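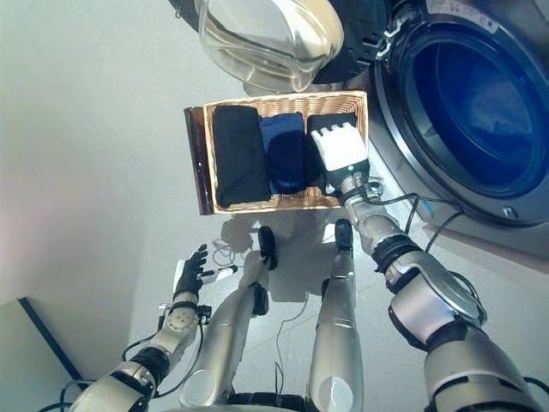 Okay, notes to self for the Ovville talk. Slow down on the first slide, I always rush it!

So, hi everyone. My job at Zestik is showing a robot how to do laundry. I wear the headset, I move my arms, the robot moves its arms, and everything gets recorded. One run through the task is one demo, and we're aiming for 4000 of them (pause for groans).
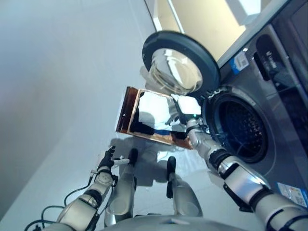
What surprised me is how much my own habits leak in. I'm impatient, so my demos are full of quick grabs. Nermina Trajkovski is the calm one on our team, and her demos look like a different robot!

Then the question I always get: why not just grab the arm and guide it by hand? We do, for short moves. For anything with 2 arms I want the headset, my back can't take the other way.
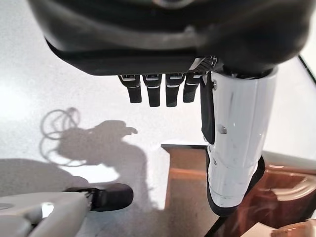 Last changed: November 2023

Now the tips. Stop after 35 minutes and swap drivers. Throw out a sloppy demo right away, don't save it for later. Then take questions, 7 minutes max, and mention the Trolton sign-up sheet by the door.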